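Open Day at Clostance: Gallery

Our open day in October filled the ground floor and both upstairs rooms. Doors opened at 9 and the last visitors left well after dark. Oľga Bartoš led the tours, and Jareck lent us the folding chairs and the projector. The captions below go in the order of the tour, starting at the front desk and ending in the workshop. Click any picture to see it larger.

Welcome desk

Visitors picked up a badge and a floor plan. We printed 447 plans and ran out in the afternoon, so please recycle yours at the desk next time.

Talk: household tasks and why they are hard

Oľga's talk ran twice, with the same slides both times. The second session had more questions, mostly about soft items such as bedding and clothes. The slides are on the Fuvon page under Talks.

Bedroom station

Hand-held gripper at work over the bed, with a flat black object between the two blue finger pads. The bedding is a pink rose-pattern blanket with a folded white quilted duvet on top.

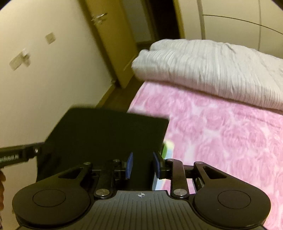
Workshop

Procházka brought two benches of spare parts and let people handle them. Linkage arms, pins and finger pads were laid out by size. Children under 7 needed an adult with them at this stop.

The assembly demonstration took almost an hour. Visitors followed it from a printed sheet, and several stayed to try the last steps themselves. Copies of the sheet are still available from the office.

Lost and found

One gray scarf, one child's glove and a set of keys on a red ring were left in the workshop. They are at the front desk.

Next visit

We plan to open again in spring. Groups from schools can write to the office to ask for a morning tour. Parking is behind the building, and the side entrance has a ramp.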